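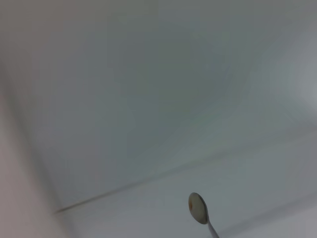 Bollitz Hall dining room reopens after the summer refit with 200 seats, up from 40 in the old annex. Serving lines go from one to 2. Dish return moves to the north wall, next to the Miettinen conveyor. A spoon that still has a brownish-orange smudge in the bowl goes back on the conveyor, not in the clean bin.

Posted 2006-08-08 by Nga Châu

Meal plan cards: the old magnetic cards work until January. After that the readers take the new ones only. Exchange at the Pletatus desk, ground floor.

Student org offices are upstairs now. Hiếu Lại has the key list - send him your room number and two names per group.

The Tilex floor in the lower lounge is still curing. Use the east stairs.

Correction to the first post: 200 is the seat count without the terrace. Terrace tables are first come, no reservations.

Contact: Bollitz Hall Student Office | Copyright 2006 | Back to top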